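Tondard Strawberry Sheet Set, full size
Reviewed Jun 20, 2019

I don't trust bedding with a cartoon on it. In my experience you're paying for the drawing, and the cloth underneath is whatever was left over. So when my niece picked the pink Tondard set for the spare bed at our place in Kellevbridge, I expected to be grumbling about it by August. I'm grumbling already, but less than I planned to.

First, the print. The listing calls it "Berry Garden," and I'll admit it's cheerful. Strawberries, green leaves, little characters, white flowers with yellow middles. It's busy enough that you stop noticing any one part of it. A small tea spill could live on there for a week before anyone said a word, and I suspect that's half the appeal of patterned sheets in general.

The package says "hotel soft." I've stayed in some bad hotels, so maybe that's fair. Out of the bag it felt stiff and smelled like a new shower curtain. Two washes fixed the smell and most of the stiffness. I've now washed it 17 times and the pink has held up better than I'd have bet. The reds have gone a little flat.

My real complaint is lint. This bed gets used as a dumping ground for gloves, straps, cables and anything black and fuzzy that comes in the door, and the sheet hangs on to fluff like it's being paid to.
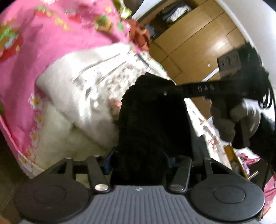
Adeel Magsi wrote in to say I'm being unfair about the lint. He has the same set in plain blue, dries it on low with nothing else in the machine, and gets hardly any fluff at all. He thinks the trouble starts when you wash it with fleece.

Maybe so. I tried it his way for the last 3 loads and it was a bit better, though I'm not going to run a dryer for one sheet all winter. My old Loureiro set went in with everything and never picked up a thing.

The fitted corners are also shallow. On a thin mattress they stay put. On ours, with a topper, one corner lets go nearly every night, always at the foot end by the wall where it's hardest to reach.

Would I buy it again? At the sale price, for a kid's room, probably. At full price I'd look at the plain Tillach ones first and let the niece complain.

Loredana Testa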